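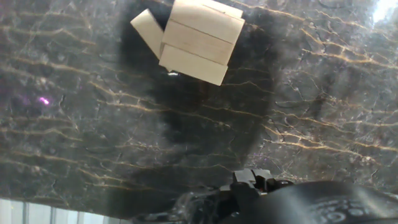

생활기록 > 집과 살림 > 거실

11월 | 글쓴이: 살림기록 운영자

본 글은 거실의 대리석 상판과 그 위에서 사용하는 원목 블록의 관리 경과를 정리한 것입니다. 지난봄 이사 이후 같은 내용의 문의가 댓글로 여러 차례 접수되어, 개별 답변을 대신하여 게시합니다.

1. 상판에 관하여

상판은 검은 바탕에 황갈색과 크림색 줄무늬가 지나가는 대리석입니다. 석재 판매점 로켈리에(Rokelier)의 전시장에서 재고로 남아 있던 판을 구입하였으며, 운반비를 제외한 금액은 41만 원이었습니다. 당초에는 밝은 회색 계열을 검토하였으나, 거실 바닥재가 이미 밝은 색이었으므로 어두운 판으로 변경하였습니다.

무늬에 관한 문의가 가장 많았습니다. 굵은 줄 사이로 흰색과 회색의 가는 선이 그물처럼 갈라져 있어 파손으로 오해하시는 분이 계십니다. 구입 당시 판매점에서는 석재 고유의 무늬라고 안내하였고, 손톱으로 훑어 보아도 걸리는 곳이 없었습니다. 다만 유사한 제품을 구입하실 경우에는 반드시 실물을 직접 만져 보고 결정하시기 바랍니다.

광택면의 특성상 조명이 그대로 비칩니다. 저녁에 천장등을 켜면 상판 한쪽이 하얗게 번져 보이며, 이 점은 현재까지도 불편 사항으로 남아 있습니다. 간접등으로 교체하는 방안을 검토 중이나 시기는 정하지 않았습니다.

2. 원목 블록에 관하여

블록은 브루타노(Brutano)에서 구입한 밝은 색 막대형 제품입니다. 도색이 되어 있지 않고 모서리가 각지게 마감되어 있습니다. 본래 아이의 놀이용으로 마련하였으나, 현재는 가족 모두가 상판 위에서 쌓기에 사용하고 있습니다. 검은 돌 위에서는 나무의 색이 또렷하여 정리할 때 빠뜨리는 일이 줄었습니다.

쌓는 방식에 정해진 규칙은 없습니다. 막대를 조금씩 어긋나게 계단식으로 포개고, 옆에 작은 것을 비스듬히 기대어 두는 형태가 가장 자주 나옵니다. 기대어 둔 블록은 광택면에서 쉽게 미끄러지므로, 높이 쌓고자 할 때에는 얇은 펠트를 먼저 깔고 있습니다. 펠트는 퀴트(Kütt) 제품을 재단하여 사용하며, 두께는 3mm입니다.

블록을 상판에 떨어뜨렸을 때의 소음에 대해서도 문의가 있었습니다. 나무와 돌이 직접 부딪치는 소리는 상당히 날카로운 편입니다. 이에 따라 당 가정에서는 밤 아홉 시 이후 블록 사용을 제한하고 있으며, 해당 시간 이후에는 상자에 넣어 책장 하단에 보관합니다.

3. 평상시 관리

상판은 물기를 꼭 짠 극세사 천으로 닦은 뒤 마른 천으로 한 번 더 닦습니다. 식초나 레몬 성분의 세정제는 사용하지 않습니다. 세정제는 페비츠(Fevitz)의 석재용 중성 제품으로, 용량은 900ml이며 희석하여 사용합니다. 여름 이후 아직 한 통을 다 쓰지 못하였습니다.

원목 블록은 물에 담그지 않습니다. 손때가 심한 경우에 한하여 고운 사포로 가볍게 문지르고, 발생한 나뭇가루는 상판 밖에서 털어 냅니다. 한 차례 상판 위에서 작업하였다가 가루가 줄무늬 사이에 희뿌옇게 퍼져 닦아 내는 데 오랜 시간이 걸린 바 있습니다.

4. 향후 계획

블록 보관 상자를 교체할 예정입니다. 책장 하단 칸에 들어가는 폭은 최대 295mm이며, 뚜껑이 있는 제품을 우선 검토하고 있습니다. 적합한 제품을 사용 중이신 분께서는 댓글로 치수와 함께 알려 주시면 감사하겠습니다. 상판의 연마 및 코팅에 관한 내용은 내년 1월에 별도의 글로 게시하겠습니다.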